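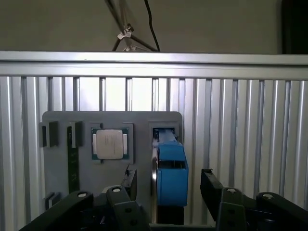
Wosar Emergency Equipment Group
Minutes of the meeting held on 2026-05-07

The chair welcomed everyone warmly, thanked those who had come straight from work, and said how nice it was to see the back row filled for once. The minutes of the April meeting were read through and agreed, with one spelling put right.

Armbands. We had a long and very friendly talk about the reflective armbands for the rest centre teams. Gesport has quoted for 80, in two widths, with a clear pocket for the role card. Most of us liked the wider one, as it sits better over a winter coat, though it was pointed out that it does slip on thin arms (and several people rolled up their sleeves to prove it!). Agreed to order the wider band and to ask whether the fastening strip can be made a little longer.

Helmets. Menon has written to say that the chin straps we asked for are now in stock. We need 20, and the storekeeper will collect them along with the spare head torches. A member asked if the old helmets could go to the cadets. After some discussion it was felt that they are past their date and ought to be thrown away, sad as that is.

Hand lamps. The lamps borrowed from Jondano were tried out on the evening walk and were much praised for their brightness, rather less for their weight. Some 10 members have filled in the comment sheet so far. Would everybody else please do so before we decide whether to buy.

Store cupboard. The top shelf is to be kept for first aid bags only. Labels are being printed.

Any other business. The kettle at the hall has been mended, with thanks to all who chipped in. The key to the side gate is still missing, so please do look in your coat pockets.

Actions: armband order, secretary; chin straps, storekeeper; comment sheets, all members.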